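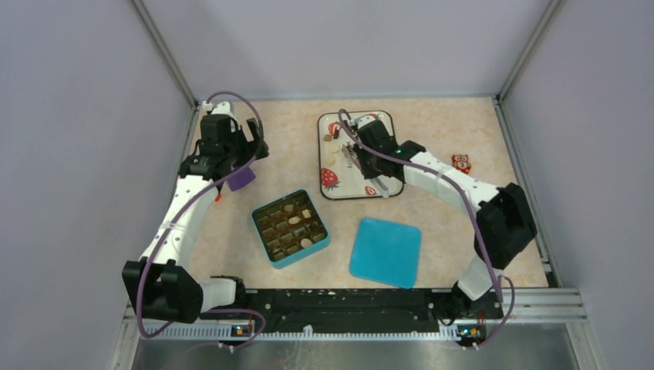
7月,下午两点四十到的,比约定晚了十分钟,门口登记又耗掉一会儿。

Geerts 开放日,二楼演示间。去之前组里让我带三个问题:双臂台子的成功率怎么算的,换一套物件要重新采多少数据,线缆多久换一次。第一个问到一半,第二个问到一个数,第三个对方说要回去查。

先记对方的说法,信不信另说。

整套系统叫 Vallulau,上层策略是他们自己训的,采集和标注走 Sturkex 那套工具。桌面整理任务,训练用了 1,284 条遥操作轨迹。讲解的人说这个量"很少"。我问里面有多少条是同一批物件、同一张桌子、同一盏灯下采的,回答是"绝大部分"。那 1,284 这个数字对我们就没什么参考价值,换到我们的台子上基本等于从头来。

评测跑了 201 次,成功 154 次。墙上海报写的是"接近八成",我当场按了一下计算器,76.6%。四舍五入到八成也不算骗人,但海报上没写什么叫成功。追问之后才知道:小块放进格子里就算,歪着卡在隔板上也算,中途人手扶过一次盒子的"不计入",不计入的意思是从分母里拿掉。拿掉了几次,没人答得上来。所以这个 76.6% 我在周报里不会引用,要引用也得把分母的事写清楚。

台子本身:白连杆黑关节的双臂,从前侧伸进来,三面围板。围板我觉得是关键,背景干净得过分,浅灰带点紫,桌面米色。我们那边后面就是货架和走来走去的人,视觉这一关他们等于没考。问能不能把后板拆了跑一次,说今天不方便。

物件选得也讨巧。带格子的方铁盒,蓝盖子,草莓图案的托盘,都是颜色鲜明、边界清楚的东西。浅色小块颜色接近托盘底色,这一点算有点难度,我承认。透明件、软袋子、反光厉害的薄片,一样没演示。

线缆。紫色那几根从腕部绕下来,在大关节外侧留了很大的弯。留余量没错,可是弯这么大,两臂靠近的时候我一直在看会不会互相挂上。看了二十多分钟没挂,也只能说明这二十多分钟没挂。我们去年在 Tulia 台子上吃的就是这个亏,线套磨破才发现编码器偶发掉数,查了三周。建议我们自己走线还是沿连杆每隔一段扎一道,弯留在关节内侧。

现场跑了几轮,我在本子上划的:
第一轮,夹起一块,放进格子,顺利。
第二轮,左爪在盒子上方停住不动,大概八秒,讲解的人继续讲,后来自己恢复了。
第三轮,小块滑掉,落在托盘边上,重试一次成功。
第四轮,操作员按了复位。原因没解释,我问了,说是"参观的人靠太近"。我离台子一米多,旁边也没别人。

平心说,第三轮的重试做得不错,掉了之后没有傻等,爪子抬起来重新找位置,比我们现在的脚本强。这块值得看看他们怎么做的,对方答应发一份技术说明,先别指望。

速度没给数字。我目测一块从抓到放要十几秒,手工两秒的事。讲解说"速度不是现阶段目标",这句话我在别的展台也听过。

合影没参加。资料袋里一本册子、一支笔,册子放在工位左边抽屉,谁要看自己拿。

待办:
1. 发邮件追那份技术说明,顺便再问一次剔除的次数。
2. 我们自己的评测表加一栏"人工干预",干预过的一律记失败,不许删行。
3. 找一天把围板装上再拆掉,同样的策略各跑一组,看背景到底影响多少。
4. 线缆更换周期,等对方回复,没回复就按我们原来的来。

采购那边问要不要约第二次演示。我的意见是等第1条有回音再说,而且要带我们自己的零件去。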